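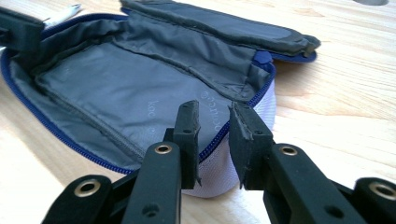 Is a hand-held gripper worth buying if you already own a robot arm?

For the kind of work I do, I'd buy the hand-held first and the arm second, and I say that as someone who did it in the wrong order and paid for it.

I've been using the Plilitz hand-held since March, mostly for soft, annoying stuff like pouches, socks, bags with zippers and the odd dish towel. Before that I did everything by steering my arm with the Manditz controller, a perfectly nice piece of gear that makes me want to lie down on the floor after an hour. So this is partly a review of the Plilitz and partly me comparing it with the Manditz, plus a set of Griffiths fingers I tried in the middle.

Price first. I paid $310 for the Plilitz, with the camera mount but without a camera. I already had one so that suited me fine, but check before you order, the store page is vague about it. The Manditz cost me more than that used.

Out of the box the Plilitz feels a bit like a pair of kitchen tongs that went to engineering school. You squeeze, the linkage closes the fingers, you let go and they open. The camera sits behind and looks down past the fingers at whatever you're grabbing. My first couple of tries were terrible (I kept holding it like a drill) but within an evening I was getting usable takes. With the Manditz it took me most of two weeks to get to the same place!

The fingers are where I have opinions. The tips are square and fairly blunt, with padding on the gripping side. On fabric they're great. A zippered pouch is my standard test because it has a bit of everything — thin slippery lining, a stiff zipper edge, a lid that wants to flop back over — and pinching the rim and holding it open while the other hand goes in is something these do well. You feel the cloth bunch up through the handle, faintly, and you learn to ease off before you drag the whole thing across the table. No way I was getting that through the controller.

Zipper pulls are another story. A small one slides right out from between the tips unless you come at it dead straight, and a flat pen lying on a table is worse. I ended up tipping the fingers so one corner gets underneath, which works but looks like cheating.

That's why I bought the Griffiths fingers. They're narrower and come to more of a point, and they bolted on in 14 minutes, including the time spent hunting for my small hex key. Zipper pulls got a lot easier. Fabric got worse though, because the narrow tips poke at the lining and don't spread it. I went back to the stock fingers after a week or so and only swap when I know I'm doing small hard things all afternoon.

Now the padding. The pads wear! Mine got scruffy along the top edges much sooner than I expected, and little bits start to lift and fray. It didn't seem to hurt the grip on cloth, but on smooth plastic I could tell. You can buy replacement pads in sets of 2, and I wish they'd throw a spare set in the box at this price.

One long session to give you an idea of the pace. I did 71 takes of opening a pouch, putting one thing in and closing it again, all with the hand-held, and my wrist was sore but I'd happily have gone on after lunch. My best session with the Manditz was less than half of that, and plenty of those went in the trash.

Where the controller still wins is that the arm really does the motion, so you find out right away if it can't reach. With the hand-held you can do lovely smooth things with your elbow that no arm on your desk will ever copy. I got burned by that early on and had to throw out a whole evening's work. These days I stand in one spot and keep my reach short.

Other small gripes: the pivots started squeaking in the second month (a drop of light oil fixed it), the handle is too fat for small hands, and the Civthorpe carry case they recommend doesn't fit it with the camera on. I returned the case.

I'd still buy the Plilitz again, with extra pads in the same order. If you work with cloth and bags, stay with the stock fingers for a while before you spend anything on the Griffiths. I'm keeping the Manditz for reach checks, but it's been on the shelf most of this month.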